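**From the Siter listening room, November**

I have been meaning to write about the new Brokell record for a good while now, and every time I sat down to do it I ended up playing the thing through again instead of typing, so please forgive me if this comes to you a little later in the season than it should have. It's called *Prurwood*, after the valley where the songs were written, and it has been in my kitchen, in my car and (I'm a bit ashamed to say) on at the dinner table ever since it came.

Those of you who have been reading these letters for a few years will remember that I was lukewarm on the last one. There was a lot of drum machine on it, and the fiddle was tucked so far back you had to go looking for it. Well, the fiddle is home again! It opens the record all by itself, a slow tune in a minor key, and it's a good minute before the guitar comes in underneath. My favorite is the fourth song, "Yurchenko," a waltz about a piano teacher who moves to a small mill town and teaches every child on the street to play the same hymn. The chorus only has 4 lines and I've had them in my head all month.

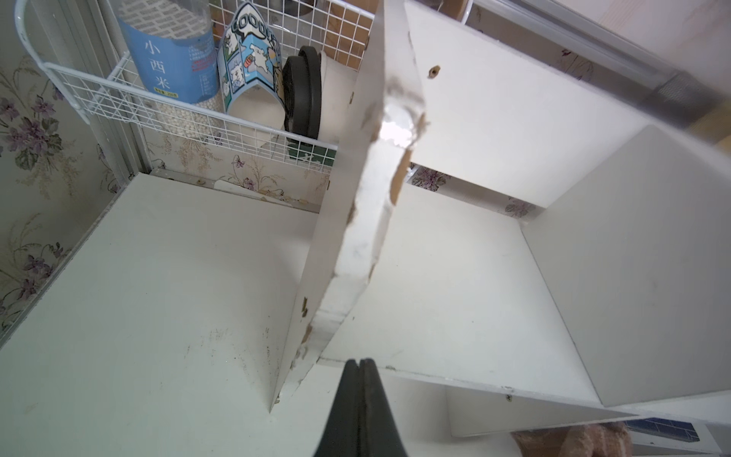
The singing is looser this time too, and I mean that kindly. You can hear a breath here and there, and on "Ferry Money" there's a laugh left in just before the last verse, which some people will find sloppy and I find very dear. The pedal steel is used on just 3 songs, so when it does turn up you sit forward in your chair. If I have a complaint, it's that the two slowest numbers are placed side by side near the end, and the second one suffers for it. I've taken to skipping ahead and then going back for it later with a cup of tea, and it holds up very nicely that way.

The whole album runs 55 minutes, long for a country record these days, but I wouldn't want to be the one to tell them what to drop. The vinyl is a single pressing of 2,677 copies with the words printed on the inner sleeve, and they're small, so have your reading glasses handy.

We'll be playing side one all the way through at the next listening evening, starting at 7:30, with the door open from seven for anyone who likes to chat first. Bring a record of your own if there's something you've been wanting the rest of us to hear. Last time we had bluegrass gospel followed by a truly strange trucking album, and I've been hunting for a copy of that trucking album ever since.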